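Robot club: the shoe task has started

Since August our club has a new task, and it is a very domestic one. The robot must take a pair of slides and put them on a shoe rack, side by side, on the top tier. Kristóf Szénási proposed it after the spring competition, where we had only cubes and cups, and the members voted for it quickly.

It sounds simple, but the rack is difficult for us. It is made of thin shiny rods with gaps between them, so the depth picture has many holes in bright daylight. A soft sandal also bends when you grip it too hard. Mi-kyung Son wrote a small program that lowers the gripping force step by step, and Botond Oláh is now testing it with different shoes. If you have old slides or sneakers at home in any size, please bring them — clean ones, please.

Our goal is 600 recorded attempts before the regional meeting in Pruvholm. Each attempt must have both shoes in it, and the starting position has to be written in the shared table before you press record. Please do not skip this. Last month we had to throw away 20 attempts where the column was empty, and Irén Csonka spent a whole evening looking for what was missing.

We work in two groups. The Hosten group records, the Szekeres group checks the recordings and trains the model. You can change the group when you want, only tell Saskia Maihi first, so she can correct the list. New members are welcome in both, and you do not need to know programming for the recording part. Sessions begin at 4 p.m. and we close the room at 6:30.

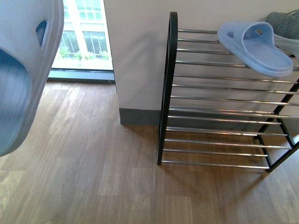
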